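Trerovau (planning software)

Trerovau is a task-level planning and control package for two-arm manipulators working over a table. It accepts a list of goals, a kinematic model of each arm, and one or more camera streams, and produces timed joint trajectories for both arms. The package is maintained by Lundex and is used mainly with household objects such as dishes, mugs, and small appliances.

Architecture

The software is divided into a scene layer, a planning layer, and an execution layer, which run as separate processes and exchange messages through shared memory. The scene layer keeps a list of objects with poses, shapes, and confidence values. The planning layer reads a locked copy of that list when a goal arrives and does not see later changes until the lock is released. The execution layer holds the most recent accepted trajectory and can stop either arm without consulting the other processes.

Arm coordination is handled by a scheduler named Krishnan. Early releases planned the arms one after the other and treated the first arm as a moving obstacle for the second. Krishnan replaced this with a joint search over both arms, in which each arm reserves volumes of space for set intervals. An arm with no current goal is assigned a hold pose outside the volumes reserved by its partner. Cables are modeled as padded shells attached to the links, and the amount of padding is set per arm in the configuration file.
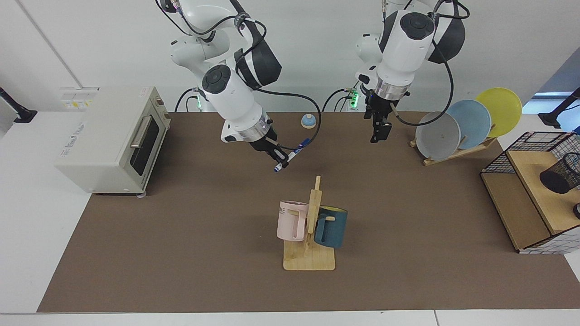 Two-arm cell with a marker in one gripper and the other gripper empty. Mug tree in the foreground, plates in a rack to the right.

Grasp selection

Grasp candidates are stored per object class. Thin objects such as markers and pens are grasped across the barrel, and the angle of the barrel in the fingers is estimated again after closing. Plates standing in a rack are grasped at the rim. For mugs, the class file stores separate candidates for the rim, the body, and the handle. A mug on a peg carries an additional constraint: its first motion must follow the axis of the peg until the handle is clear. The reference class library shipped with release 7 contains 694 grasp candidates.

Perception

Scene estimates may be taken from a fixed camera, a head camera, or both. All poses are converted to a single table frame before they reach the planner. This step matters most for terms such as "left" and "right," which depend on the camera. Where two cameras face each other across a table, an object on the left in one view may be on the right in the other. Trerovau therefore rejects goals that name a side without naming a frame.

Steep views cause a separate problem with tall, narrow objects. Seen from above, the post of a mug tree appears to lean toward the edge of the view, and the detector may report a tilt that does not exist. The scene layer corrects for this by fitting the base first and then testing whether an upright post explains the remaining pixels. A detection that fails the test is kept but marked as unsuitable for grasping. Objects that extend past the edge of the view, such as the blue plate in the head view below, are stored with an open boundary on that side.

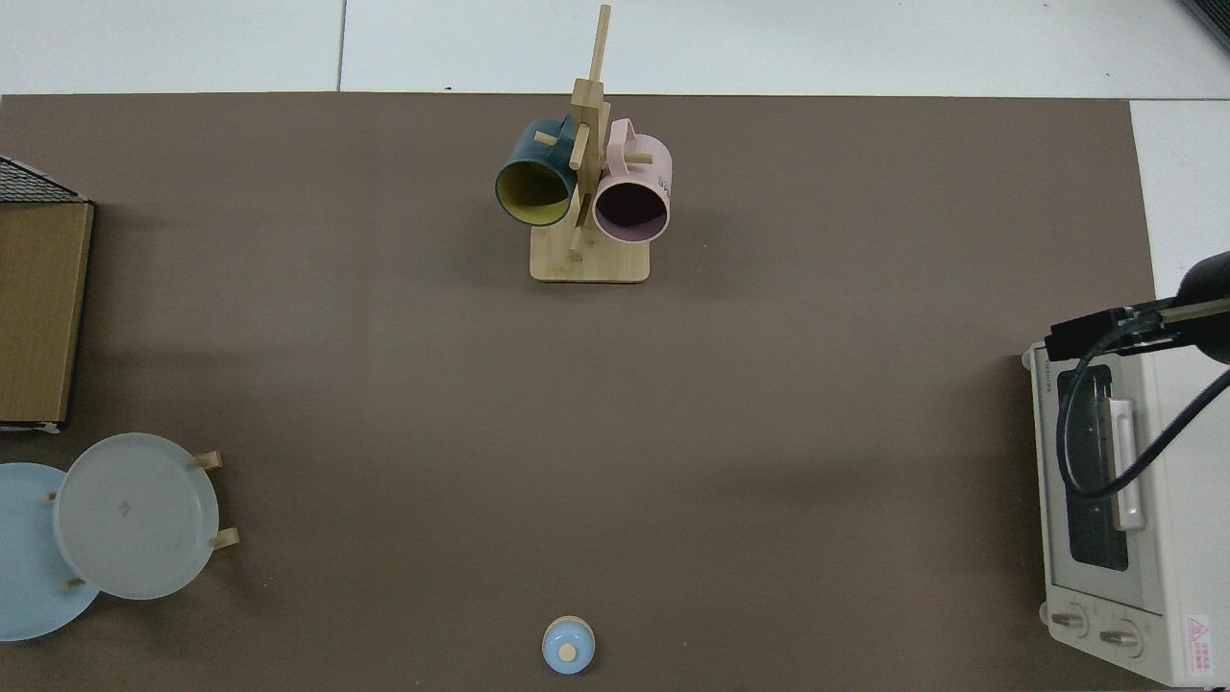 Tooling

A log viewer, Sutus, is distributed with the package. It replays the object list and both arm trajectories on a common clock and can step through reserved volumes one interval at a time. Logs recorded before the Krishnan scheduler was added can be opened, but the volume display is blank.

Limitations

The planner assumes rigid objects. Doors and drawers are supported only as fixed obstacles, so an appliance with a hinged door must be entered in the scene file in its closed or open state. Changing the state requires a reload.

Comments (2)

The section on hold poses should mention that the default is taken from the arm config and not computed. We had to set ours by hand in May.

Does the peg constraint work if the peg is angled upward? The class file I have only accepts a horizontal axis.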